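Pantry table cover, carpet or bare?

Pukach
Sat 6 July
Does anyone keep a carpet cover on the table where they sort groceries? My sister says it's a crumb trap.

Kandpal
She's right. I had one for two years. Get oilcloth, mine was 20 dollars.

Pudeck
Disagree. Short pile vacuums fine, and bottles don't roll off.

Kandpal
Until something leaks.

Andlow
Leaks are rare if you check caps first. I sort by type before anything goes on a shelf, and I like a soft top for that. Mine is teal with a short pile. A water bottle and a white bottle can lie on their sides next to the tissue box while I deal with the snacks. I'm keeping it until October at least.

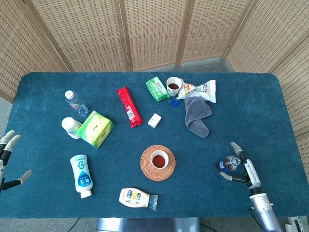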